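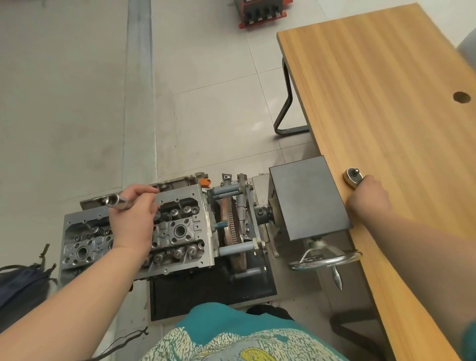 What Happens When One Company Buys Another?

Maybe you heard a grown-up say that the place where they work is "being bought." That sounds strange. You can buy a sandwich or a pair of socks. How do you buy a place full of people?

First, nobody buys the people. A company is a thing that can be owned, a bit like a house. It might have one owner or thousands of them. When those owners agree to sell, a new owner pays them and takes over. The workers still go home at night and can quit if they want to.

Let's make this easier with a story about two companies.

Zendthorpe helps businesses find workers. If a bakery needs a baker, Zendthorpe goes looking for one, and the bakery pays a fee. It has 344 people working for it. Dellano does the same job in a smaller way. It has 52 people, and it is very good at finding mechanics and machine repairers. Zendthorpe decides it wants Dellano.

Why would it want that?

Ask Zendthorpe and you will probably get a cheerful answer. "We will be stronger together!" Companies say this almost every time. It might be true. It is also what they would say if it weren't true, so it doesn't tell you much.

Here are some more ordinary reasons. Dellano has customers that Zendthorpe would like to have. Dellano's workers know things that Zendthorpe's workers don't. Or the two companies keep chasing the same customers, and Zendthorpe is tired of losing. That last reason doesn't usually make it onto the poster in the lobby.

How do they pick a price?

They argue. The seller says the company is wonderful and will make lots of money for years. The buyer says it's nice, but the roof leaks. In between, the buyer gets to look through the seller's papers: who owes money, who is owed money, what promises have been made. This checking is called due diligence, and it can take months. It's a little like looking inside a used backpack before you trade your lunch for it.

Even with all that checking, buyers get it wrong. Many pay too much. People who study these deals argue over how many turn out badly, and you should be careful with anyone who gives you one neat number. What does "badly" mean? Who decided? Did they look after one year or after 10?

What is a merger, then?

A merger is when two companies join and make one. People like the word because it sounds fair, like two kids agreeing to share a tent. But look closely. Whose boss is in charge afterward? Whose name is on the door? If all the answers point to the same company, then one of them probably bought the other and picked a politer word.

Sometimes they make up a new name. When Buzatu and Dindari joined, each side wanted its own name first, and the meetings about it went on from spring until August. They could have used that time to work out which computer system to keep. They didn't, and for a while every customer got two bills.

What happens to the workers?

This is the part most kids want to know about, and the true answer is that it depends. Some people notice very little. They get a new email address and a different mug. Some people get a better job, since a bigger company may have more jobs to move into. And some people lose their jobs. If both companies have a person who pays the bills, the new owner may decide it needs just one.

You may hear a boss say, "Nothing is going to change." Shota Chiba has worked through 2 of these sales, and he told us he heard that sentence both times. "The first time I believed it," he said. "The second time I asked them to write it down." Did they write it down? "They said they'd get back to me."

That doesn't mean the boss was lying. Often bosses don't know yet. But "I don't know yet" would have been a better thing to say.

Small things can cause trouble too. At one company everybody eats lunch together, and at the other they eat at their desks. One starts at 8 in the morning and the other lets you choose. Put those people in one room and they can get grumpy with each other, even when both ways worked fine before.

Questions to ask

If you read that a company is being bought, try these. Who gets the money? Who gets to decide things now? Who said it was a good idea, and do they get paid if it happens? Has anyone asked the workers?

If a grown-up in your house works at a company that's being sold, you can ask them about it. They might not have all the answers. You didn't cause it and you don't have to fix it, but it's fine to want to know.

Words to know

Acquisition: when one company buys another.
Merger: when two companies join into one, or say they do.
Due diligence: checking before you buy.
Layoff: when a company ends someone's job to save money or because it no longer needs that job done.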